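Section 5. Setting up your Jokton pelvic floor trainer

Before first use, read this section all the way through. If you are pregnant, gave birth recently, have an IUD, or have had pelvic surgery, talk with your doctor or midwife before using the trainer.

What you need
The trainer, the charging cradle, the Flelirgate app on your phone, mild unscented soap, and a water-based lubricant.

5.1 Charging

1. Place the cradle on a flat, dry surface away from the sink.
2. Set the trainer in the cradle with the cord loop facing you. The ring light turns amber.
3. Leave it until the ring light turns green. A first charge takes longer than later ones.
4. Unplug the cradle.

Note: The trainer will not start a session while it is in the cradle.

Caution: Use only the cradle supplied. Do not charge the trainer if the silicone is split or the cord loop is torn.

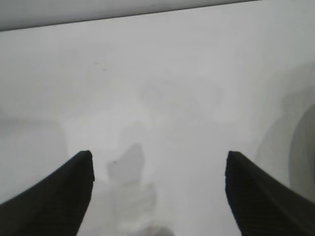 5.2 Cleaning before and after each session

Wash your hands first, then wash the trainer under warm running water with a small amount of soap. Rinse until no soap can be felt on the silicone. Pat it dry with a lint-free towel and lay it down somewhere clean while you get ready. A pale, flat surface like the whitish-gray one in the photo makes lint and hair easy to spot. Do not boil the trainer or put it in a dishwasher.

Caution: Silicone-based lubricants damage the outer layer. Damage of this kind is not covered by the Kollar warranty.

5.3 Pairing with the app

1. Turn on Bluetooth on your phone and open the app.
2. Hold the button on the trainer until the ring light blinks blue.
3. Tap Add Trainer and choose Jokton from the list.
4. Enter the last four characters of the serial number, printed inside the lid of the box.
5. Wait for the ring light to stay blue.

If the trainer does not appear in the list, move the phone closer and repeat step 2. Phones that are already paired with another trainer must remove it first (Settings, My Trainer, Remove).

5.4 Setting your baseline

The baseline tells the app how strong a normal squeeze is for you. Empty your bladder, then lie on your back with your knees bent.

1. Apply lubricant and insert the trainer until only the cord loop is outside.
2. Tap Baseline. Breathe normally and stay relaxed for 20 seconds.
3. When the phone buzzes, squeeze and lift as if holding back urine. Hold for 5 seconds.
4. Let go completely and rest until the next buzz.
5. Repeat until the app shows Baseline Saved.
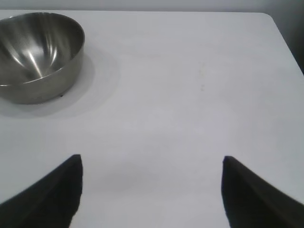

Keep your stomach, thighs, and buttocks loose during the test. If they tighten, the reading comes out too high and your first sessions will feel too hard. You can repeat the baseline on another day without losing your history.

Caution: Stop if you feel pain, burning, or cramping. Do not use the trainer if you have an infection or unexplained bleeding.

5.5 Reminders

Open Settings, then Reminders, and pick a time of day. To skip a day, such as Thursday, tap it so that it turns gray. The app pauses reminders during your period if cycle tracking is on.

For storage and battery replacement, see Section 13.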